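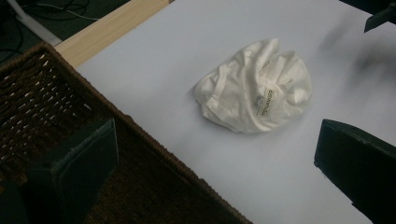
Talla garment sorting: progress report for May

Prepared for Trurkon by Védís Kvaran

1. Work done

Sorting of the small cottons continued at the Burkari room. The count at the end of the month stood at 2712 garments, of which 159 were set aside for relabelling. Items are taken singly to the pale worktop, opened out, checked at hems and seams, then folded. Sewn-in labels with small print are slow to read – the size is now measured where the print has faded.

2. Worktop

The plain white surface has been kept as the checking area. Marks show up well against coloured cloth, less well against white.

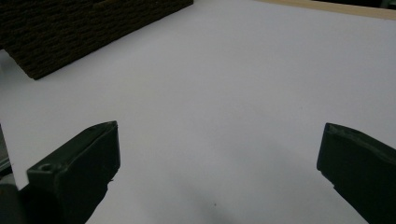

3. Outstanding

Vlachopoulos has yet to deliver 3 cartons of storage bags. Relabelling will start on receipt and should take 2 weeks. No change to the budget is requested.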